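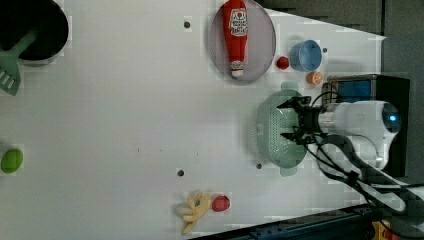

Colander

A colander is a bowl with holes in it, used to drain liquid from food or to rinse food under running water. The name comes from a Latin verb meaning to strain. Colanders are made of metal, enamelware, ceramic or plastic, and most have two handles or tabs so that the bowl can be lifted with both hands or rested across a sink. The category is less tidy than kitchen shops suggest, and many of the claims made for particular designs have little behind them.

Colander, strainer and sieve

Cooking guides often insist on a firm line between the three. In the usual account, a colander has punched or molded holes and a rigid body, a sieve has a fine mesh, and a strainer is either a smaller sieve or a general word for both. Everyday speech ignores this. Many cooks call the same object a colander when it holds pasta and a strainer when it holds berries. Retail listings are no more consistent, and the same item can appear under all three names.

Shape

The round, footed bowl is the traditional form. Oval colanders are common in plastic and are usually sold as space savers, on the grounds that a long, narrow bowl fits beside other dishes in a sink or cupboard. Whether any space is saved depends on the cupboard. An oval bowl does not nest inside a round one, and a household that already owns round mixing bowls may find it takes up a shelf position of its own.

Handles placed at the two ends of an oval bowl allow it to span a narrow sink. Sellers often describe this as a universal fit. Sinks vary too much in width for the word to mean anything, and a bowl without feet that does not reach both sides will sit flat on the bottom of the basin, where drained water can come back up through the holes.

Holes

Makers have advertised star patterns, slots, graded holes and spirals, generally with a promise of faster draining. Eugénie Moulin, in her kitchen handbook Catgate, drained the same weight of boiled macaroni through 7 colanders and reported that the quickest and slowest were separated by less time than it took her to put down the pot. Her method has been criticized, fairly, for using a single pasta shape and one cook. Small grains are a different matter: rice and lentils pass through or lodge in large holes, and no pattern cures this.

Plastic and metal

Plastic colanders are light, cheap and available in colors such as mint green, red and white. Heat tolerance differs from one plastic to another, and the marking on the base, where there is one, is a better guide than the sales copy. Some thin bowls soften when boiling water is poured through them. The common belief that plastic always stains is overstated, although tomato sauce will leave an orange tint on many pale pieces.

Metal bowls stand up to heat but pass it quickly to the hands. Enameled ones chip, most often at the rim and around the holes. Claims that an enameled colander will last a lifetime should be read with the length of the guarantee in view. The Totard enamel model, for one, carried a guarantee of 5 years that excluded chips.

Use with other utensils

Draining is not always done with a colander. A slotted spatula or spoon will lift dumplings, eggs or vegetables out of a pot while the cooking water stays behind, and for small amounts this makes less washing up. A colander is more useful when the whole pot is to be emptied. It also serves for rinsing fruit, salting eggplant and thawing frozen peas.

Care

Dried starch is the usual problem. Rinsing from the outside of the bowl pushes residue back out of the holes, and a stiff brush deals with what remains. Special colander brushes are sold, among them one by Plelel. They do the work of a dish brush.

See also: Chinois; Salad spinner; Sieve; Slotted spoon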